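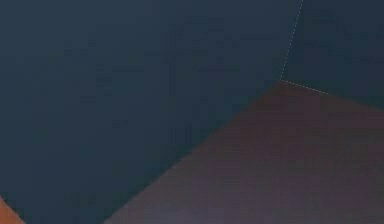
Aula 2 - Automação e trabalho (notas rápidas, rever antes da prova)

Caso Horkeo, linha de embalagem. Antes: 98 pessoas em dois turnos. Depois do projeto Dovero: 60 na linha, o resto foi para manutenção, qualidade, ou saiu. 800 caixas por turno, meta igual.

O que muda:
- menos peso nas costas, mais tempo de ecrã
- ritmo passa a ser o da célula. Pausas? negociar!!
- operador vira supervisor, mas o salario não acompanhou (ver Petchrat, cap. 2)
- treino em simulação antes de ir ao chão de fábrica

Ongart discorda: diz que a perda maior é o saber de mão, o "ouvir a máquina". Discutir em grupo.

Para a próxima: ler o caso Karkmont e trazer uma página sobre quem decide as paragens. Entregas até às 18h, em papel tambem serve.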